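Collections Technician (Uniforms and Textiles), Gratthorpe Regimental Museum
Fixed term, full time, with one part-time placement

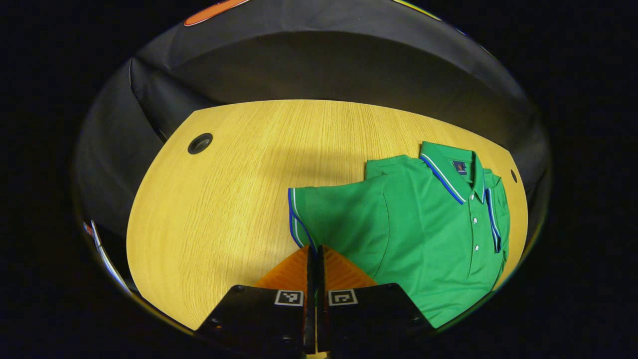 Museum Vacancies Bulletin, Volume 40, Issue 5

The Gratthorpe Regimental Museum invites applications for the position of Collections Technician (Uniforms and Textiles). The position supports the re-housing and cataloguing of the museum's clothing collection before its transfer to the new store at Wustach. A part-time placement for a student or recent graduate is offered under the same project and is described at the end of this notice.

Background

The museum holds uniforms, flags, badges, field equipment, letters and photographs relating to the infantry and engineer units raised in the Gratthorpe district. The clothing collection covers service dress, mess dress, working dress, sports and off-duty clothing, and items made or altered by service members' families. Much of it came in before the museum had a written acquisition policy, and the paper records vary in quality. Some entries give a full service history. Others give a surname and a shelf number.

The present store has limited climate control and will be vacated at the end of the project. All clothing must be condition checked, labelled, photographed and packed to the standard set out in the museum's Collections Care Manual.

Duties

The Collections Technician will:

Examine each garment and complete a condition report, noting losses, stains, repairs, insect damage and corrosion on metal fittings.

Surface clean garments by low-suction vacuum where the conservator has approved treatment.

Sew accession labels to garments using the approved stitch and thread. Adhesive labels and pins are not used.

Pad and box garments using acid-free tissue and board, or prepare padded hangers where the weight and construction of the garment allow hanging.

Enter records in the Fumau collections database, including unit, rank, period, maker's marks and donor details. Training in Fumau is provided.

Compare existing register entries with the objects and refer conflicts to the Registrar.

Take record photographs of front, back and significant details, with scale and colour card.

Monitor insect traps and report findings each Monday.

Assist with object retrieval for researchers and descendants by appointment.

The technician reports to Sosina Berhe, Registrar, and takes technical direction on handling and treatment from Vitória Bettencourt, Textile Conservator. The technician does not supervise staff but will give day-to-day instruction to the placement holder.

Selection criteria

Essential:

A certificate, diploma or degree in museum studies, conservation, textiles or a related field, or equivalent paid experience in a collecting institution.

Demonstrated experience in handling historical clothing or other fragile organic material.

Accurate data entry and consistent use of controlled terms.

Hand sewing to a neat and even standard. Shortlisted applicants will be asked to complete a short practical test.

Ability to lift boxes and work from a platform ladder.

Desirable:

Knowledge of military dress, insignia or unit organisation.

Experience with a collection move.

Current driver's licence.

Conditions

Hours are 70 per fortnight, worked between 8 am and 5 pm, with an unpaid lunch break. The appointment begins in September and ends on completion of the transfer. Pay is at Technical Grade 5 of the museum's salary scale, which is available on request. Leave accrues from the first day of employment. Free parking is available behind the drill hall. There is no direct bus service to the Wustach store, and travel between the two sites is paid as working time.

The successful applicant must hold or obtain a police check. Some garments may carry residues of past pesticide treatments, and the use of gloves, respirator and laboratory coat is mandatory where directed.

Placement

The Quintela Placement is open to students in their final year and to graduates without previous museum employment. The holder works 40 hours per month on labelling, packing and data entry, and is paid at the trainee rate. No knowledge of military history is required. Applicants should state which days they are available. Enrolled students should attach a letter of support from their school or department.

How to apply

Send a résumé, a statement of no more than two pages addressing the selection criteria, and the names of two referees to Édgar Villanueva, Administration Officer, at the museum's postal address. Mark the envelope "Collections Technician" or "Quintela Placement". Late applications will not be considered. Interviews are held at the museum, or by telephone for applicants living more than 50 kilometres away. The practical test must be taken in person.

Questions about the duties may be directed to Sosina Berhe through the museum's front desk.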